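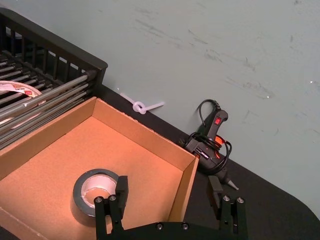 Bench Automation at Cowie: Frequently Asked Questions
Updated Thu 6 January

Which work is being automated?
Clearing and sorting of small supplies at the repair benches: tape rolls, cable ties, glue guns and similar items. Repair work itself stays with the bench technicians. The cells were set up by Otanberg and run on the Pindadness scheduling software.

How many benches are affected?
Four benches at Cowie. The Zilholm site is not included. A decision on Zilholm is planned for July.

Does this remove any positions?
No positions are removed in this phase. The two sorting posts on the late shift become cell attendant posts at the same pay grade. Bench technicians keep their current job titles.

What does a cell attendant do?
The attendant loads boxes, clears faults, inspects the gripper fingers at the start of each shift and handles items the arm has rejected. Training takes 2 days and is paid as normal hours.

Which items does the arm have trouble with?
Anything with a loose cord, and thin items lying flat against the wall. A glue gun should have its cord wrapped before it goes on the bench. Knotted cable ties are often missed - pick them up by hand during the end-of-shift check.

Can I reach into the cell while it is running?
No. Press the hold button and wait for the steady light. The arm does not resume until the button is released and the attendant confirms on the panel.

Is the wrist camera used to monitor staff?
No. Images are used for locating items and for fault review. They are not linked to badge data, and supervisors have no access to them. Stored images are limited to the last 100 picks per cell.

Are there pick targets for attendants?
No. Pick rates are recorded per cell and are not part of individual reviews.

What if the arm drops or damages something?
Enter fault code 1222 on the panel and leave the item where it is until the attendant has logged it. Damaged supplies are charged to the cell budget - not to the bench.

Who do I contact about shift changes?
Your shift lead. Requests to move out of an attendant post are accepted at any time and answered within four working days.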